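Moved from Norkthorpe to Lelunstead in October. The bus into work is now 34 minutes if it turns up, against 20 before.

The 31 is meant to come every quarter of an hour. Faisal Dogar at my stop keeps a list of the ones that don't.

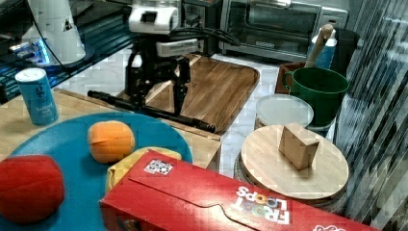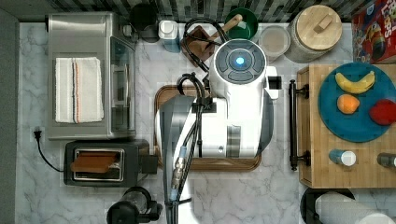
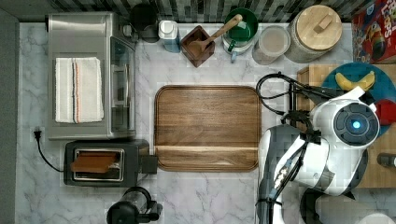
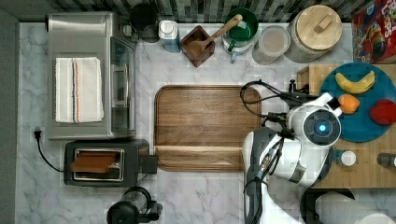

The timetable changed again last month and the early bus went. I now leave at ten to seven. Breakfast has to be quick, so it's a slice out of the black toaster, eaten on the way to the stop.

Romana Doležal has written to the council asking for the early one back. She wants more names on the letter.

If you use the 31 before eight, message me and I'll pass yours on.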